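Tidutdale Home & Hearth Forum > Laundry and Linens

We use cookies to keep you signed in. By continuing to browse you accept our cookie policy. OK

Print this thread | E-mail this thread

Folding black clothes on a bed (my method, such as it is)

wrinklefund
Sunday, February 8, 2026
Posts: 1,738

My sister Siobhán Nic Aodha has a folding table. It lives in its own alcove and gets wiped down. I have a bed, and for years I've been told that a bed is too soft to fold on and that I'm building creases into everything I own. Maybe so, but the bed is right there and the table is in her house in Clikesham.

So, for anyone else without an alcove, my routine for the black load:

1. Make the bed first, blanket pulled up over everything. Yes, before the laundry. If you fold onto a rumpled bed you end up folding some of the bed.

2. Spread one item at a time near the edge you're standing at. I use the loudest blanket we own, the pink, peach and light blue one, and black cloth shows up on it beautifully. On my old navy one I used to lose socks until bedtime. 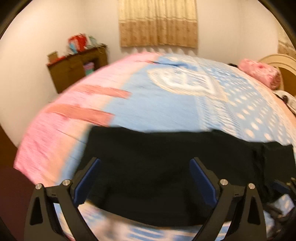
3. Smooth from the middle out with flat hands. Don't tug at the corners. Tugging is how you get that little peak along one edge that will never match the other side.

4. Sides in, bottom up, bottom up again, and off to the pile. The pile goes on a chair. If the pile goes on the bed you will sit on it.

A whole basket takes me 60 minutes with the radio on. Siobhán says she could do it in half that. She's welcome to.

hemline_harriet
Posts: 400

Good list, but I'm with your sister on the surface. A thick blanket gives under your hands, so you smooth the shirt and push it straight down into a dent. Put a big cutting board or an old tabletop on the bed and fold on that. Your back will also notice the extra two inches.

wrinklefund

I tried the board. It slid off onto my foot. My foot also noticed the extra two inches.

CaoimheF

Caoimhe Fahy, long-time reader and owner of four cats. Can I put in a word against terry anything as a folding surface? Black cotton on a fuzzy blanket picks up fluff like it's being paid to. I fold on a flat sheet thrown over the top and shake it out the window afterward. Neighbors love it.

Also you skipped turning things right side out. Do you do that before or after the dryer? This matters more than people think and I've fallen out with relatives over it.

wrinklefund

Fair on the fluff. Most of it shows up in the first few washes of a new blanket, and after that I haven't had much trouble. Then again I don't have cats, so my fluff is all domestic production.

I wash the black things inside out and turn them when I fold. Before the dryer is for people with plans.

oldsock_ed

Am I the only one more interested in the blanket? I can't tell from the first picture if it's a pattern or several blankets having an argument. My wife wants to know if it's a kid's one. She's looking for something cheerful for the spare room, which I painted gray in September and have been hearing about ever since.

wrinklefund

All one blanket, Ed. The left side is bright pink and nubbly with printed belt straps on it, buckle holes and fake stitching and everything. Then a strip of peach, then light blue with a big cream emblem like a shield, and polka dots. I couldn't tell you who it was designed for. Somebody who wanted a belt on their bed.

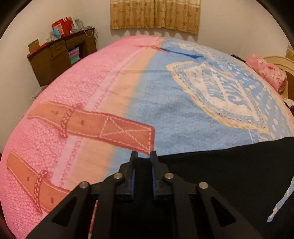
It came from Mac an tSaoi, the discount place out past the Tidutdale traffic circle, and I've never seen another one there. It was on a shelf with the bath mats. I went in for clothespins. If your wife is set on it I'd call before driving, and I'd be ready to describe it to whoever picks up the phone, which is a conversation I'd pay to hear.

hemline_harriet

I have nothing against the blanket as a blanket. I'd just point out that straight lines are useful when you fold and that top strap runs on a diagonal. You'll line a hem up with one without meaning to and wonder why all your shirts lean.

wrinklefund

Harriet, I went and looked in my drawer. Some of them do lean. I'm not ready to discuss it.

CaoimheF

Flat sheet. I'm only saying. Mine has a stripe down the middle and I put every collar on the stripe.

oldsock_ed

Showed my wife. She says the pink half is perfect and the blue half is perfect and she doesn't want them in the same room. So we're back to gray.

Separately, does anyone use those Zinex drawer dividers? Ours bow out in the middle as soon as you put a sweater near them.

hemline_harriet

Stand the sweaters on a shelf and keep the dividers for socks. Mine have held up fine with socks.

Print this thread | E-mail this thread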